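Notebook, August, afternoon
Bench 6, small-bread trial for Dumine

Started again with the dough from recipe sheet 404, because the first batch was too sweet for what Dumine asked. Sioned made the dough this time and I did only the shaping and the oven. I write down the things I would forget.

Shaping: long pieces, tapered a little at the ends. I rolled the strands more tightly than last week. With loose strands the ridges become flat in the oven and the top looks like one smooth skin. Tsehay says the strands should rest for 11 minutes before we twist them, and I think she is right, they did not pull back so much.

Glaze: whole egg with a spoon of milk, two coats. The second coat I put just before baking. Haris wants to try only yolk, but I am afraid it will become too dark at the ridges.

After cooling I moved to the cutting mat, with the pink bowl standing on it.

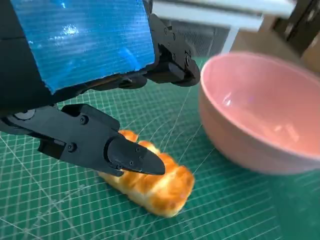 Roll from the second batch, on the green mat. Two coats of glaze.

Colour is deep golden, in places more to amber, and the shine is good. I am content with the ridges, they stay round and one can see each of them. For comparison, the Zomdale sample which Primo brought was more pale and had almost no shine.

Weight of the whole dough was 1345 g before dividing. I lost some 6 g on the table and on my hands, this is normal for us.

Not yet done: cutting one roll through the middle to look at the crumb. I wait for Sioned, she wants to see it also. The bread knife is again not in its drawer, please return it to bench 6 after use.

For next time: same resting time, the oven tray one level lower, and one roll with the yolk glaze for Haris. Ask Nives if the new flour from Plernine has arrived, we have enough of the old one for one more batch.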